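Visit to the Trimel board mill, Skakurham
3/25/26

The mill runs one board machine and a separate coating line. Visitors enter by the weighbridge and are given ear defenders at the gatehouse. The tour took 90 minutes and followed the stock from pulper to reel.

Pulp arrives baled from Plorley and is slushed in two vats. The refiners were replaced last August. Board for cups is made in three plies, with the bulkier pulp in the middle ply for stiffness. We were shown the press section from the gantry only, as the floor below was being hosed down.

The coating line, supplied by Sárközi, lays a thin barrier film on one face. Web speed on the day was 108 metres a minute, well below what the line is rated for, owing to a change of grade. Reels are slit, wrapped and held in the conditioning room before dispatch. Sleeves of finished cups come back from the converter in cartons of 1,000 for leak and rim tests.
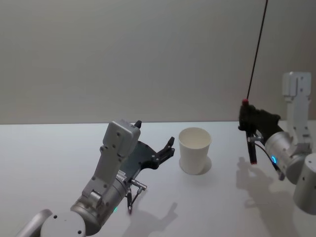
Paper and Packaging Section

Questions afterwards were mostly on side-seam sealing and on how coated trim is repulped. The mill keeps coated and uncoated trim apart. Parking is limited, so later parties should share cars.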